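Besuch bei Plamico in Conceição: Eindrücke vom Tag der offenen Tür

Am Samstag, 27. Juli 2019, öffnete der Strickwarenhersteller Plamico seine Räume in Conceição für Fachbesucher und Angehörige der Belegschaft. Der Arbeitskreis Textil war mit einer kleinen Delegation vertreten. Die Begrüßung übernahm Geschäftsführerin Valquíria Bittencourt, die zugleich einen Überblick über die Entwicklung des Hauses gab. Das Unternehmen beschäftigt derzeit 100 Mitarbeiterinnen und Mitarbeiter und beliefert überwiegend den regionalen Einzelhandel.

Der Rundgang begann im Garnlager. Osvaldo Sampaio, verantwortlich für den Einkauf, erläuterte die Eingangsprüfung der Baumwoll- und Mischgarne. Jede Partie wird auf Feinheit und Farbabweichung geprüft und anschließend bei gleichbleibender Luftfeuchte von 60 Prozent gelagert. Auf Nachfrage räumte er ein, dass die Beschaffung dunkler Töne in der Herbstsaison regelmäßig zu Engpässen führt.

In der Strickerei waren zum Zeitpunkt des Besuchs acht Flachstrickmaschinen in Betrieb. Janaína Quintana zeigte an Musterstücken den Unterschied zwischen glatter und gerippter Ware und ging auf das Verhalten der Bündchen nach mehreren Waschgängen ein. Besonderes Interesse fand die Frage der Maßhaltigkeit — ein Thema, das den Arbeitskreis bereits im Dezember beschäftigt hatte.
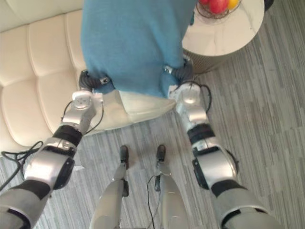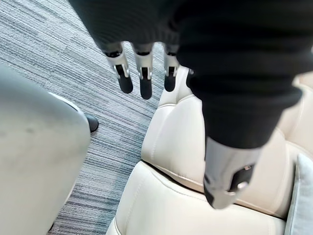

Blauer Strick (erstes Bild) und schwarzer Strick mit feiner Rippenstruktur (zweites Bild).

Im Anschluss stellte Welington Honorato die Konfektion vor. Die Teile werden gekettelt, gedämpft und vor dem Verpacken nochmals von Hand kontrolliert. Fehlerhafte Stücke gehen, soweit möglich, in die Nacharbeit; der Rest wird aufgetrennt und als Garn für Musterläufe verwendet. Die Linie »Brasance«, eine Kollektion einfacher Pullover ohne Seitennaht, soll im kommenden Jahr um Kindergrößen erweitert werden.

Den fachlichen Abschluss bildete ein Vortrag von Kazuhiro Honda vom Beratungsbüro Orstead über Pflegekennzeichnung und Rücksendungen. Nach seiner Darstellung gehen viele Beanstandungen bei Strickwaren auf unklare Waschhinweise zurück. Die anschließende Aussprache verlief lebhaft, insbesondere zur Frage, ob Hinweise zum liegenden Trocknen künftig größer auf dem Etikett erscheinen sollten.

Der Arbeitskreis dankt Plamico für die Gastfreundschaft. Die Vortragsunterlagen können von Mitgliedern bei der Geschäftsstelle angefordert werden.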